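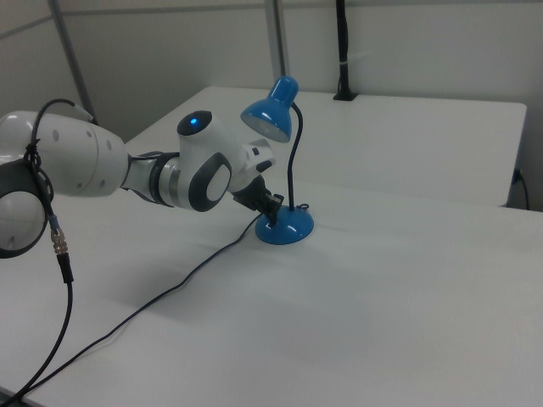 The Juno desk lamp in blue, on a white table.

Juno gooseneck desk lamp, reviewed by Charmaine Makhubela
Feb 16, 2026

I bought the Juno in December to replace a clamp lamp that had stopped holding its position. It cost $80 from Lekota, plus shipping, and I've used it most evenings since for bookkeeping and a bit of hand sewing.

The neck is the best part. It bends where I want it and stays there, even with the shade pulled right down over the fabric. My old lamp drooped by the end of every row. The switch is stiff and needs two hands, one to hold the base still.

Light is even enough for reading small print. The bulb that came with mine was too cool in colour for evenings, so I swapped it for a warm one. Any standard small screw base fits.

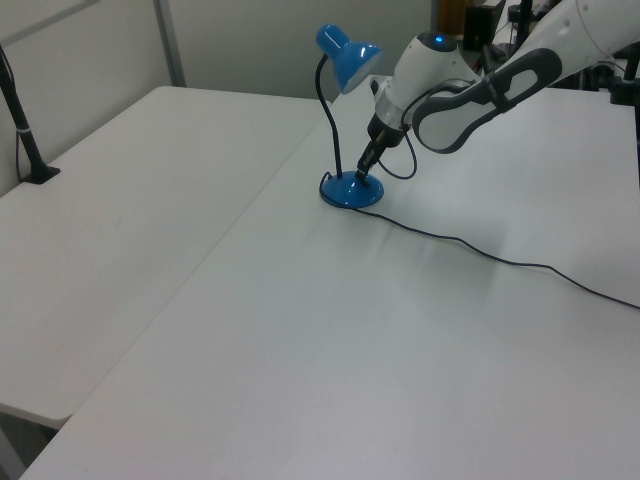 Round base, black gooseneck and cone shade, with the cord running off to the right.

The cord is thin and keeps its kinks from the box. I ended up taping mine along the back of the desk. The base shows fingerprints and needs a wipe every week or so.

The shade gets warm after an hour — not enough to burn, but I wouldn't let a child adjust it.

My sister Mbali has the Stasamov, which costs more and has a dimmer. If you want a dimmer, get that one. For sewing I still prefer the Juno because the head is smaller and fits in beside the machine.

Four out of five. I'd buy it again at this price, though not at the $100 Lekota is asking now.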